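Notes for session 4, 4/25/22. Reading product copy: small personal appliances

Bring the Bolard leaflet and the Vida box panel from last time. We are sticking with electric toothbrushes and water flossers, as the claims are short and the gaps easy to find.

## 1. What the copy says

The Bolard leaflet promises "up to 74% cleaner teeth in 30 days". Read it twice. Cleaner than what? The leaflet never says. It could mean cleaner than a manual brush, cleaner than a worn-out brush head, or cleaner than teeth that hadn't been brushed that morning. Each would give a different number, and the seller picks which one goes on the front.

"Up to" is the other thing to underline. One mouth in the whole test reaching 74 is enough to print it. The average could be a good deal lower and the sentence would still stand.

## 2. Named technology

Vida calls its brush head movement "TripleSweep". Strip off the capital letters and you have a head that turns one way, then the other, and shakes a bit. Most brushes at that price do the same. A made-up name tells you that a firm has a marketing budget. It tells you nothing about plaque.

Exercise: rewrite the TripleSweep paragraph without the trade name and without any adjective. My own attempt came to 2 lines. The original runs to most of a page. 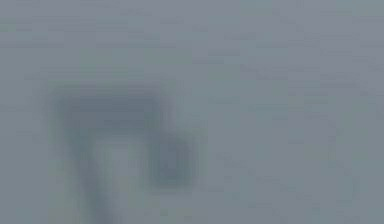
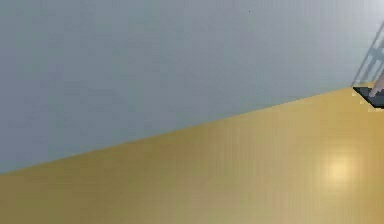
Callum Inskip objects that I am too hard on trade names, and that a buyer standing in a shop needs some handle to tell one brush from another. Fair enough as far as it goes. A model number would do that job and wouldn't pretend to be science. He also says the Vida head is easier on his gums. I don't doubt him, but he changed his toothpaste in January as well, so I can't tell which of the two he should thank.

## 3. User panels

"69 out of every 100 users would recommend it to a friend" (Broltirus water flosser, back of box). Before you copy a figure like this into your own work, find out:

- whether the users paid for the flosser or were given it
- what the other answers on the form were
- when they were asked, first week or third month
- who ran the panel

The Broltirus box answers the last one only. It was Broltirus.

People who have been sent a free gadget tend to be polite about it. Rizal Siregar's essay last term made this point better than I can, and a copy is in the course folder.

## 4. Battery life

Treat every battery claim as a claim about a new battery in a warm room on the lowest setting, until shown otherwise. Look for the footnote. If it says "based on typical use", look for the second footnote that says what typical use is. On the Bolard leaflet there isn't one.

## For next time

Pick one product page for a shaver, hair dryer or toothbrush. Mark every claim as *measured*, *asked* or *asserted*. Anything you can't place goes under asserted. Roughly a page is plenty, and please don't send me the whole web page pasted in.

Those in the Grirkthorpe group hand theirs to Zlatko Stan. Everyone else, to me.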